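Recording demos on the Nedel kitchen bench
Yuto Onishi
Updated February 18, 2022

Quick notes for anyone collecting on the toy kitchen. Assumes the arm is already calibrated and you can log in to Rusard. If not, do the setup page first, then come back.

What you need
Arm, powered, e-stop where you can reach it
Toy kitchen, microwave shelf on
The pot
Object bin (blocks, balls, toy vegetables)
Teleop controller, charged. Check it. Really.
Disk space. A full session eats a lot and Rusard fails silently when the drive fills up.

Step 1. Pick the task
Open the task sheet, take the top line that has no initials on it, put yours in. One line = one instruction, e.g. "put the pepper in the pot" or "move the yellow block to the sink". Don't make up your own wording. The instruction gets stored with every episode and if two people phrase it differently we end up merging by hand later.

Pot tasks are the easiest to start with. Come in high, get over the rim, stop for a beat, then lower.
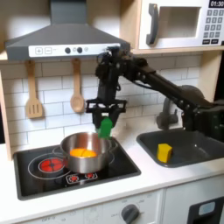

Don't drop from way up. The object bounces, rolls off somewhere, and then you've recorded a nice clean demo of missing. Lower until you're just inside the rim, open, back straight out. Mind the handle on the way past, it catches the fingers and drags the whole pot.

If you miss, keep recording and pick it up again. One retry is fine. Two, kill the episode.

Step 2. Set the scene
Distractors matter. A stove with only the target object on it teaches the policy that whatever is on the stove is the target. So leave other stuff out: something on the burner, something by the edge of the cooktop, something on the bare counter. Mix shapes and colors. Park the gripper up and out of the way before you hit start, every episode begins from up there.

Move things between episodes. Not a lot, a few inches is plenty. Rotate the vegetables too, people forget that and then every carrot in the set points the same direction.

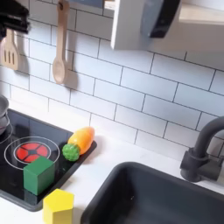 Step 3. Record
Start recording, wait for the beep, then move. Not before the beep, the first frames get lost.
Go slow and steady. Around the same speed the whole way.
No pauses in the middle to think. Think first. The model learns the pauses.
Finish, lift clear, stop recording.
Aim for 30 good episodes per task line, then switch tasks.

Step 4. Crowded grasps
These are the ones we're short on. Put a few objects close together next to the pot and go for just one of them. Line up from directly overhead, look through the fingers, check you've got the right one between them before you go down.
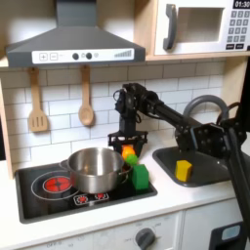
Neighbors are allowed to get nudged. Knocked over is okay too as long as you still get the target. What we dont want is grabbing two at once, mark those as fail even if the right one comes along for the ride.

Balls are worse than blocks. Close slowly or they squirt out sideways. If you lose one behind the kitchen, stop the arm before you go fishing for it.

Vary the approach a bit. Come from the sink side sometimes, from the stove side other times. The overhead view and the side view should both still see the object, so check the previews if you've shifted anything.

Step 5. Sink moves
Same idea, different trap: the rim. Fingers are not the same height when you come in tilted, so the lower one hits first. Keep the wrist level, clear the rim, then go in.

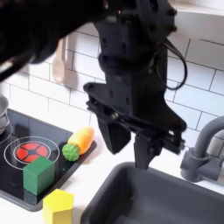

Gripper open above the back rim of the sink, cube and carrot still on the stove.

For "take out of sink" tasks, go all the way up before moving sideways. Faucet is right there and it does come loose.

Step 6. Label and upload
Mark each episode success / fail / junk. Fail is useful, keep it. Junk is for dropped frames, a hand in view, wrong task.
Run the Hendico check script. Anything under 3 seconds gets flagged, usualy a double press on the record button. Delete those.
Upload. Leave the machine on untill the bar is gone.
Fill in your count on the task sheet.

Where we are: nearly 2000 episodes in, most of them pot tasks. Goal for March is more sink and more crowded grasps, so if you have a choice take those lines first.

Problems
Arm jitters at rest: restart teleop, not the arm.
One camera black: unplug, replug, restart Rusard. Redo the last 4 episodes, the black frames usually start before you notice.
Gripper won't close all the way: look for crumbs of sponge in the fingers.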